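Search products
Search
Advanced search

Ganer 67 Height-Adjustable Desk Top

We have been selling the Ganer for six years now, and it is still the top we point people to when they ring up and say they just want something plain and white that will put up with daily life. It is 67 cm deep, so there is room for a keyboard and a proper elbow rest in front of whatever else you keep on your desk, and it comes ready drilled for the Vorkholm frame (and for most other frames too, but do send us a drawing if you're not sure, we're quite happy to look).

The finish is a soft matt white. We went back and forth over this with Zerouali, who make the tops for us, and the first few they sent were far too shiny - lovely in the showroom, but a misery under a window in the afternoon. The one we settled on is easy on the eyes and doesn't show every fingerprint. Tea and ordinary ink come off with a damp cloth if you catch them the same day. For anything more stubborn, a drop of washing-up liquid in warm water does very nicely. Please keep scouring pads and anything with bleach in it well away.
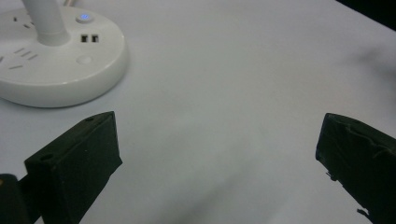
Delivery is to the ground floor as standard, and the top comes flat in one long box with corner guards. It is a fair weight, so it's best to have a second pair of hands ready, and do have a look over the edges before the driver goes. If you live up a flight or two of stairs, choose the carry-up service at the checkout and our two-person crew will bring it to the room you want it in. They will take the cardboard away as well, if you ask them.

Putting it together is a cheerful sort of job. You'll need a cross-head screwdriver and a soft blanket to lay the top on, face down. There are 8 screws in the bag and they all go into the holes already there, so please don't be tempted to drill new ones! Do them all up loosely first, check the frame is sitting square, then go round again and tighten.

The Ganer costs £275 with free delivery on the mainland. It goes well with the Gidau drawer unit, which slides underneath and has a lock.

Nouhaila El-Sayed looks after orders and Iman Samir answers anything to do with sizes and fitting, and both of them are in from nine until half past four.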